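Notebook, October, finger-tapping scores, second pass

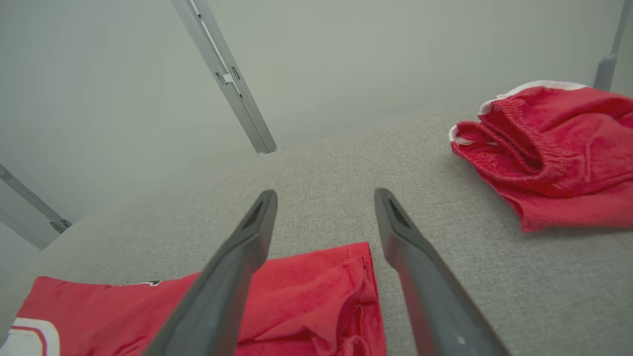
Went back through the tapping recordings from the Prurnmont clinic, 202 of them, mostly Parkinson's patients with a smaller group of controls. The claim in Necati's draft is that the software score tracks the neurologist's score well enough to replace it at follow-up visits. I don't buy it yet. The first problem is what counts as fully open. The software wants the start position to look like the two gray fingers up top, spread in a wide V with the tips at nearly the same height, and it measures every later tap against that gap. Patients don't hold their hand that way. The thumb sits low, the index curls, and in the stiffer hands the biggest opening comes on the third or fourth tap. So the baseline is too small and everything after it looks healthier than it is.

Reran with the baseline set to the widest of the first five taps. Agreement with the clinic score went from 78 percent down to something I'd be embarrassed to print. Hülya says a lower number from a fairer baseline is still progress. Maybe. I would like to know first why the worse definition agreed better, and my guess is that the clinic raters also anchor on the first tap. If so, the software has learned their bad habit and we've been calling it accuracy.

Checked who did the rating. Two raters for the whole set, Yiğit Ertürk and somebody signing as M.O., which I assume is Masaru Okabe. They sat in the same room for at least part of it. The sheet has a column for "discussed" and it is blank all the way down, so either they never talked or they never filled it in. Wrote to Masaru.

Medication timing is a mess. Protocol says record time since last levodopa dose. In the file it is sometimes a clock time, sometimes hours, and once just "breakfast". I can't sort on/off state from that. Any statement in the draft about change between visits should come out until this is fixed. Necati will not like it.

Slowing within a run (the thing a neurologist is really looking for) is where the software does worst. It handles average speed fine. It misses people who start big and fade, and it flags controls who got bored. Seven controls were scored as mildly impaired. Watched all of them. One looks away toward the door halfway through, another is plainly racing, and the rest I would have called normal without a second look.

3:40 pm. Talked to the Plaltura people by phone about smoothing. They say the filter is "light". Asked for the cutoff and was told it is adaptive. Asked what it adapts to and got a promise of an email. Hesitations are short, and a filter that changes its mind from patient to patient could wipe them out in exactly the people we care about. Until I have the cutoff in writing I'm using raw traces – noisy, but at least I know what was done to them, which is nothing.

Ataberk thinks I'm being hard on it and pointed to the Gündoğdu set, where the numbers came out nicely. That set has hardly any mild cases. Telling severe from healthy is easy, you can do it from across the hall.

To do:
Rescore a batch blind, raters in separate rooms, clips in random order. Hülya to pull them.
Same raters again after a gap, so we know how well each agrees with himself. I can't find that this was ever done.
Left hands separately. The pooled table hides them.
Ask Yiğit what he does when a patient stops and restarts. I've seen him score it both ways.
Chase Plaltura for the cutoff.
Tell Necati the abstract waits.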